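Can I compost shredded paper, or should I save it for packing?

Posted by Mirjam Verstraete, 2024-11-18

Hello everyone, first time posting though I've been reading along for ages. I finally went through my late aunt's filing cabinet, which had bank letters and phone bills going back 28 years (she kept everything, bless her), and I now have far more shredded paper than I know what to do with. Our town won't take it in the curbside bin. I have a small compost heap behind the garage that is mostly kitchen scraps and gets slimy every winter. Would the paper help or hurt?
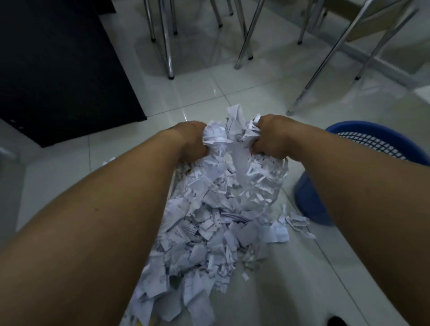
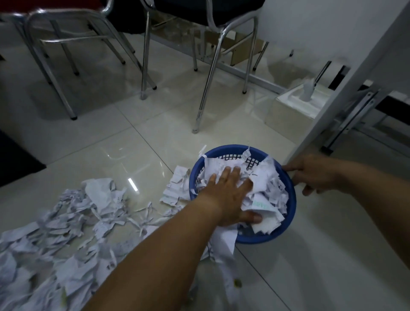

I also sell a few teacups online, so I could hang on to some of it for the parcels, but I don't want to send strangers my aunt's old account numbers in strips! And does the ink matter? I grow beans and squash with the compost, nothing fancy, but we do eat it all. Any advice very welcome, and thank you for reading such a long one.

Annelies Cuypers

Hi Mirjam, and welcome! I'm sorry about your aunt. I did the same job for my mother a few years back and it took me most of January, partly from stopping to read things.

Yes, do compost it. A slimy heap usually has too much wet green stuff in it and not enough dry brown stuff, and plain paper counts as brown. The trick is to add it a little at a time. If you dump in a whole load it mats together like papier-mâché and just sits there, and I once dug out a gray slab the size of a doormat that had hardly changed in a year. What I do now is keep a lidded bin by the back door, and every time I empty the kitchen pail I throw two big handfuls of paper over the top and fluff it in with a fork. It keeps the fruit flies down too, which my husband appreciates more than the compost.

Ordinary black printing on plain paper has never worried me. I leave out anything glossy, receipts from the cash register, and the windows from envelopes. If you ran whole envelopes through, you'll find little bits of plastic in the beans next summer. I still do.

For the teacups, I'd use something else. Thin strips squash flat and the cups end up knocking together, and as you say, there are the account numbers. Crumpled plain packing paper is much better and the buyer doesn't have to vacuum afterward.

Kramer47

works ok for worms too if you have a worm bin. wet it first and squeeze it out. dont use it for cat litter, it gets everywhere, ask me how i know

Skandance

Check with your town again, Mirjam. Mine said no to shreds for years and now takes them in a stapled paper bag, but you have to ask at the drop-off site. It isn't mentioned on the website at all. Also good for lighting the wood stove if you have one, just use a small pinch, it flares up fast and the ash floats.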